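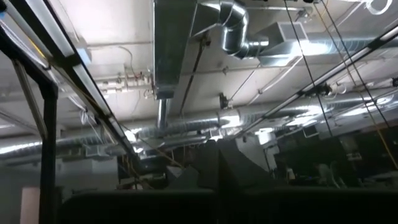 Do I really need to seal spiral duct joints in an open ceiling?

Asked by Lesia Bondarchuk, 12 October 2018

We rent a shop unit with no drop ceiling, so all the ductwork is out in the open. Big round spiral runs going across, one rectangular trunk, a diffuser box with slots on the front. The landlord's contractor, Groscombe, came through and says every joint on the round stuff needs to be resealed because we're "losing air." The quote is $611 for labor plus materials, and he wouldn't put a number on the materials.

I asked how he knew. He held his hand up near a joint and said he could feel it. I held mine up and felt nothing, but I'm shorter.

My problem with this is that the ducts are in the same room they're supposed to be heating. If air leaks out of a joint, it leaks into my shop. Where is it being lost to? He also wants to wrap the rectangular part in insulation "while he's up there."

Am I missing something or is this a made-up job?

2 answers

Santeri Suominen
46 people found this helpful

You're mostly right, and I'd be suspicious of the hand test too. Near a running supply diffuser you'll feel air moving all over the place.

Where leaks inside the room do matter is balance. If a joint close to the unit is wide open, the far end of the run gets starved and you end up with one warm corner and one cold one. Do you have that? If not, I wouldn't spend the money on comfort grounds. Leaks on the return side are another story, as is any section that passes through a wall into the neighbor's space or up through the roof. Those I would seal.

Ask him for a leakage test with a written result. If he won't do one, ask which joints, by location, and have him mark them with tape. A smoke pencil held at a joint with the fan on will tell you more than his palm, though you need a proper ladder and somebody holding it.

On the insulation, ask what it's for. Bare metal can sweat when it carries cold air through a humid room, and if you've had drips in summer then he may have a point. No drips, I'd want a better reason than already being on the ladder.

Also read your lease before paying for any of it. Mine put everything overhead on the landlord.

Ingeborg Janssen
2 people found this helpful

just get the Plurker tape and do it yourself, I did ours in an afternoon. no idea if it made a difference to the bill but it looks tidier

Comment from Lesia Bondarchuk: No cold corner and no drips that I've seen. I've asked for the test in writing. He says he'll "get back to me." The lease says "mechanical systems" are the landlord's and "fixtures" are mine, so now I get to find out which one a duct is.

Comment from Santeri Suominen: I'd make them argue that one on paper. Don't sign the quote in the meantime.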